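Bresix pushed the new Arkero patch at 4 in the morning and my save file would like a word with it.

Quick rundown for anyone else stuck at the Emdale ferry. You board, the captain does his speech, the screen goes to black, and you arrive back on the dock you left from. With a new ferry ticket. Which you were charged for.

I have now taken this ferry nine times. I have seen none of the river.

Things I've tried: verifying files, turning off the overlay, windowed mode, a clean install (90 GB, on my internet, pray for me), and being polite to the captain.

The patch notes say "improved ferry reliability." Fair enough. It has never once failed to bring me back.

The odd part is that the autosave fires during the black screen, so every trip overwrites the last slot. If you only use autosaves, STOP RIDING THE FERRY. Make a manual save at the inn first. I lost the whole bandit camp learning this.

It also seems tied to the cargo limit. With my pack over 70 I get the loop every time. A guy on the forum says he was carrying 12 and sailed right across. I dropped the anvil. I'm still on the dock, but now without an anvil.

Sent a support ticket. The auto reply thanked me for my interest in Arkero and asked for my screen resolution.

Second reply, from what may be a human: have I tried walking to the east bank? The east bank is across the river. The river is why there's a ferry.

OK, I tried walking. There's a ford way up north past the quarry, and you can cross if you don't mind wolves. I mind wolves. Reloaded four times.

Made it over with a sliver of health and no boots. The Emdale quest marker now points back at the ferry, because as far as the game is concerned I never arrived.

Giving up for the evening and making dinner, a quest with one step and no loading screen.

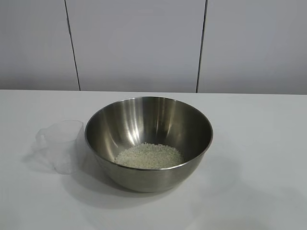 El Sherbiny replied that the loop goes away if you skip the captain's speech before he gets to the part about the tolls, and that holding the button doesn't count, you have to tap it.

So I went back and tapped. And I crossed! There is a river! It has ducks!

For the record, that's 400 gold in tickets, one anvil, one pair of boots and a bandit camp, all because I let a man finish talking.

Workaround, so you don't have to scroll: manual save at the inn, board, tap to skip as soon as he opens his mouth. Don't hold. Don't listen to him about the tolls.

Update: the ferry back does the same thing, and on that side he starts with the tolls.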